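Todmont Glazed Interior Door, Model 308

Home > Interior Doors > Glazed Doors > Todmont 308

Item status: made to order
Sold as: door leaf only, or as a complete set with frame and hardware

Overview

The Todmont 308 is a divided-light interior door for kitchens, dining rooms, studies and enclosed porches. It is made by Damero at its Pumphrey works, where the company has produced doors and sash since 1903. The 308 carries forward the proportions of the earliest Pumphrey pattern book, with slim glazing bars, a deep bottom rail and a plain, square-shouldered profile that suits both older homes and new construction.

The door admits light to hallways and inner rooms that have no window of their own. It is intended for interior use only. Customers who require a door for an outside wall should refer to the Jiten range, which is weatherstripped and supplied with an exterior sill.

Construction

Each leaf is built from solid wood stiles and rails, joined with glued mortise and tenon joints. No veneer is used on any visible face. The glazing bars are true divided bars, and each pane is set individually and held by a removable wood bead. A broken pane can therefore be replaced without taking the door off its hinges. Beads are pinned on the room side unless the order states otherwise.

Glass is tempered throughout and complies with the requirements for safety glazing in doors at the place of delivery. Clear glass is standard. Reeded, frosted and lightly seeded glass may be ordered at additional cost. Mixed glazing, with frosted panes in the lower rows and clear panes above, is available on request and is often chosen for bathrooms and home offices.

Finishes

The 308 is offered in five finishes: natural oil, honey, amber, walnut stain and primed for paint. The stained finishes receive two coats of satin lacquer in the workshop. Wood varies in color from one board to the next, and small differences between the door and a finish sample are to be expected. Finish samples are available from the order desk and should be viewed in the room where the door will hang, both in daylight and in the evening.

Doors ordered primed must be painted on all faces and all edges, including the top and bottom, within two weeks of delivery. Failure to seal the edges will void the warranty.

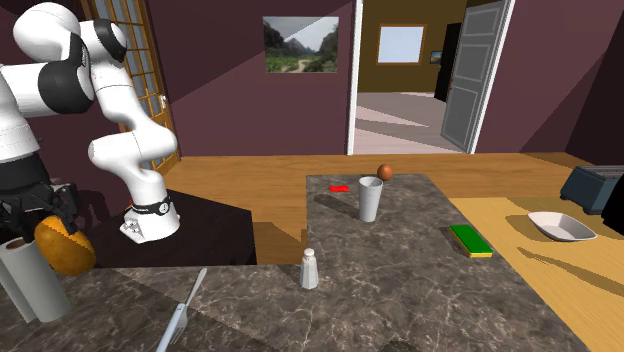

Paned door in an orange-brown wood tone with a small brass handle.

Hardware

Complete sets include hinges, a mortise latch, a strike plate and a pair of handles. Handles are supplied in brass, satin nickel or black. Unlacquered brass will darken with use and may be restored with an ordinary brass polish. The latch case is fitted at the works when a complete set is ordered. For leaf-only orders, the door is supplied without latch or hinge preparation, and the installer is responsible for both.

A key lock or privacy bolt can be substituted for the standard latch. The lock stile is wide enough to accept most residential mortise locks, but customers using their own hardware should send the maker's template with the order.

Sizes and Handing

The door is made to the finished opening, and no stock sizes are held. Measure the width at the top, middle and bottom of the opening and give the smallest figure. Measure the height on both sides. State the thickness of the finished wall, including plaster or drywall, if a frame is required.

Handing is determined by standing on the side from which the door is pulled open. If the hinges are on the right, the door is right-handed. An order form with a diagram is supplied with every quotation. Orders cannot be changed after the signed form has been returned.

Double doors are available as the Model 209. The 209 uses the same sections and glass as the 308 and includes a rebated meeting stile with flush bolts at the top and bottom of the fixed leaf.

Installation

Doors should be stored flat, indoors, in a dry and moderately heated room for several days before hanging. They should not be delivered to a building where plaster or concrete is still drying. Two people are required to lift a glazed leaf safely.

Trimming is limited to a small amount from each edge, as marked on the paper label attached to the hinge stile. Any cut edge must be resealed the same day. The glazing beads must not be planed, and no fixing may be driven into a glazing bar.

Care and Cleaning

Dust the bars with a soft brush before washing the glass. Apply glass cleaner to the cloth and not directly to the pane, so that liquid does not collect behind the beads. Lacquered surfaces may be wiped with a damp cloth and mild soap. Wax, silicone sprays and abrasive pads should not be used. Oiled doors benefit from a fresh coat of oil once a year, or more often in a busy kitchen.

Delivery and Returns

Doors are crated upright and shipped by freight to a ground-floor address. The customer or the customer's agent should inspect the crate before signing and note any damage on the carrier's receipt. Claims for concealed damage must be made in writing before the door is hung. The Pumphrey works closes for stocktaking in February, and orders placed shortly before that time will be scheduled for the following month.

Because each door is made to the customer's measurements, returns are accepted only for faults in material or workmanship.

Related Products

Todmont 209 Glazed Double Door
Todmont Matching Sidelight
Jiten Exterior Glazed Door
Replacement glazing beads and pins
Finish touch-up kit, all stain colors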